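Visitor Questions: Open Day at the Litville Handling Laboratory

When is the open day held?
The laboratory opens to the public once a year, in March. Doors open at 10:00 a.m. and the last group is admitted at 3:30 p.m.

Do I need to register?
Yes. Each group is limited to 112 visitors, and places are given in the order in which requests are received. Registration is free of charge. Groups from schools should send a single request that lists the number of students and accompanying adults.

What will be shown?
The program covers the Sillusia project, in which the laboratory studies how robots may learn to handle clothing and bedding. Staff members explain how a hand-held gripper is used to record household tasks, and how those recordings are later used in training. The Susex Hall presentation lasts 45 minutes and is repeated through the day.

Why does the project work with clothing?
Cloth changes shape each time it is touched. A rigid box can be picked up in much the same way every time, while a garment may fold, slip or catch on something nearby. For this reason the project gives particular attention to garments handled in furnished rooms. 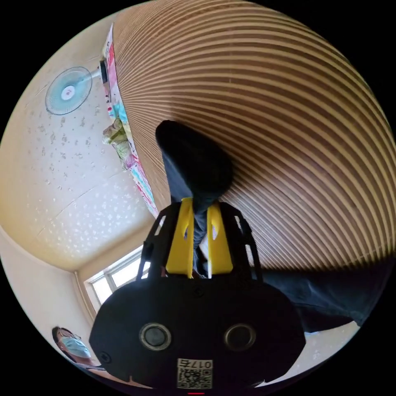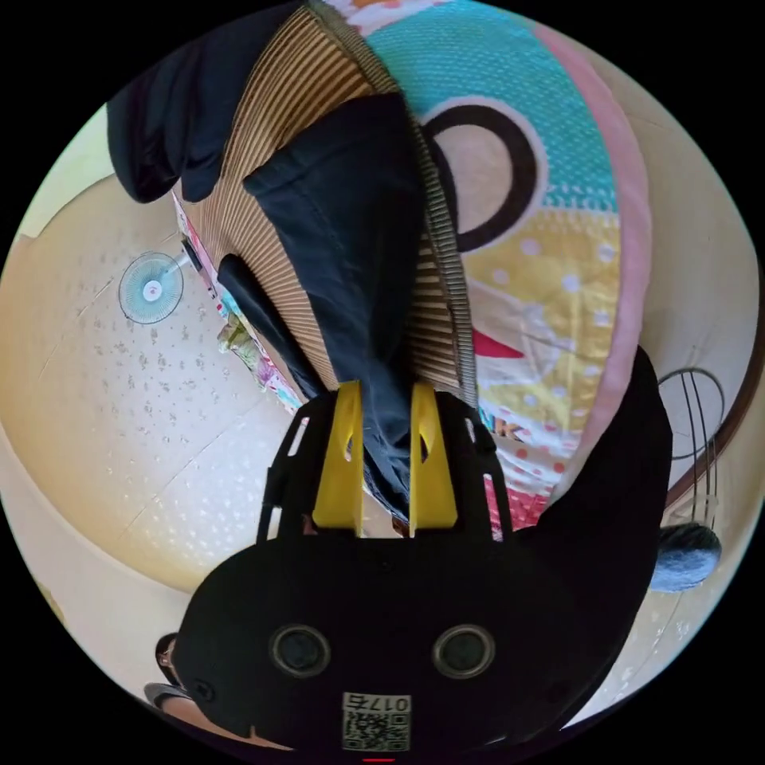
How many recordings does the project hold?
The collection shown at the open day contains 1,787 recordings. It is divided into 3 sections: clothing, bedding and kitchen items. Visitors may view selected recordings on the screens outside Susex Hall.

May visitors try the gripper?
Visitors aged 12 and over may do so at the Lim practice tables, under the direction of staff. Each turn lasts 2 minutes. Long sleeves should be rolled up, and loose jewelry should be removed beforehand.

Will my turn at the tables be recorded?
No. Recording is switched off at the practice tables during public hours.

Is the building accessible?
All public rooms are on the ground floor. Visitors who require a seat near the front or a printed copy of the presentation should state this when registering.

May I take photographs?
Personal photography is permitted in Susex Hall and at the practice tables. Flash and tripods may not be used. Requests from the press should be sent to the visitor office before the event.

Is parking available?
The north lot is reserved for visitors on the open day. Buses should use the Litville Road entrance.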